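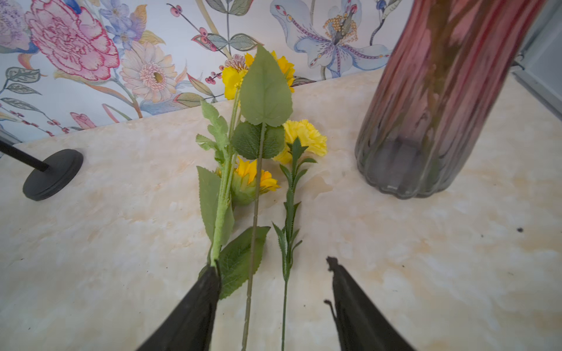 Artificial stems on a marble-patterned top.

Handout 4: Pattern and Surface in Small Rooms
Instructor: Prapai Yimyam

Scale comes first. A repeat is the distance before a pattern starts over. Large flowers have a long repeat, so more paper goes to waste at each join - allow for it when you order. For the Skevside exercise, use a repeat of 18 inches.
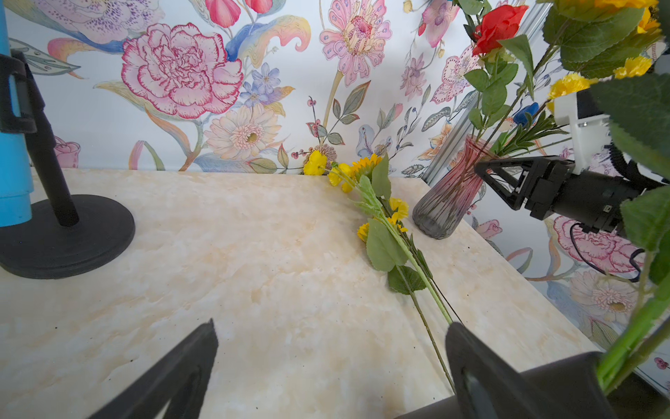 Floral paper in a watercolor style, on a white background.

Ground color is the color behind the pattern. It sets how light a room feels more than the flowers do. Compare samples upright, at the height of the wall, in morning and evening light. Cúc La's notes on warm and cool whites are in the reader, page 40.

Veined surfaces count as pattern too. If the veining is soft, it can sit next to a busy wall. If it is strong, pick one or the other.
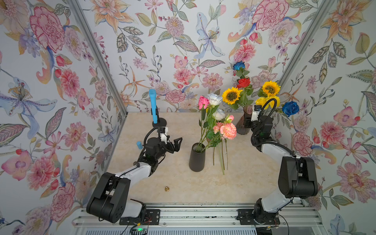

For Thursday
Measure one room at home and draw each wall to scale. Mark doors and windows. Work out the number of drops per wall and show your math. Bring two paper samples with different ground colors.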